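Wuvia Owner Club: Frequently Asked Questions

Last updated 19th September

General

What is the Wuvia Owner Club?

It is a club for people who own or lease a Wuvia car. Membership is free for the first year and $4 a month after that. Members get early booking at service centers, a printed newsletter, and entry to the summer drive.

Which models can be registered?

All Wuvia passenger cars, including the Qaisi sedan, the Qaisi wagon and the Rikwood. Vans sold to fleets are handled by the commercial desk and cannot be added to a personal account.

I bought my car used. Can I still join?

Yes. You need the title or the lease agreement in your name. If the previous owner was a member, the car may still be on their account. Send us a copy of the title and we will move it over, usually within four working days.

How many members are there?

At the last count in July there were 3,018.

Registration

Where do I find my VIN?

It is on the plate at the base of the windshield on the driver's side, and on the sticker inside the driver's door. It is also printed on your registration card. Type it without spaces. The letters I, O and Q are never used in a VIN, so if you think you see one, it is a 1 or a 0.

The site says my VIN is already in use. What now?

Try resetting the password for any older email address you may have used. If that does not help, fill in the contact form and choose "VIN in use" from the list.

Can I have more than one car on my account?

Up to four. The monthly fee does not change.

Service and parts

Do I have to use a Wuvia service center to keep my warranty?

No. You can have routine work done at any licensed shop. Keep the invoices, and check that they show the date, the mileage and the grade of oil used. Warranty repairs themselves must be done at a Wuvia service center.

How early can members book?

Members can book up to 100 days ahead. Other customers can book up to 60.

What is the Genano coating?

Genano is the clear coat used on the Qaisi from the second model year on. It can be washed and waxed like any other finish. Avoid polishes with a coarse grit, and wait until the car is a month old before the first wax.

Can I order touch-up paint for it?

Yes, at the parts counter or through your account. Have the paint code ready. On the Qaisi it is on the door sticker, under the tire pressures. On the Rikwood it is under the hood, on the passenger side. A touch-up kit contains one bottle of color and one of clear. Let the color dry overnight before you put on the clear.

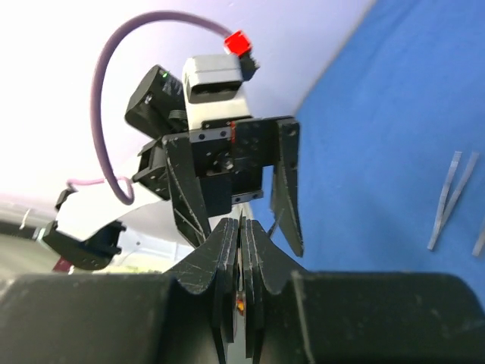
Summer drive

When and where is it?

The drive is held in July. The route changes every year and is mailed to members with the spring newsletter. It is always on paved roads and takes around two hours without stops.

Can I bring a car that is not a Wuvia?

Not on the route itself. Guests with other cars are welcome to meet us at the lunch stop. Parking there is shared with the public.

What if I break down on the way?

A support van follows the last car. It carries a jump pack, a compressor and basic tools. Towing is not included, so please check what your own insurance covers.

Can I get a refund if I cancel?

Entry fees are refunded in full until two weeks before the drive. After that you can pass your place on to another member, but we do not return the money.

Your account

How do I change my mailing address?

Sign in, open Profile and choose Addresses. Newsletters are labeled early in the month, so a late change may not show up until the next issue.

I sold my car. What happens to my membership?

Remove the car under My Garage. Your membership stays open for 12 months, and you can add another Wuvia at any time during that period. If you do not, the account closes and the monthly payment stops.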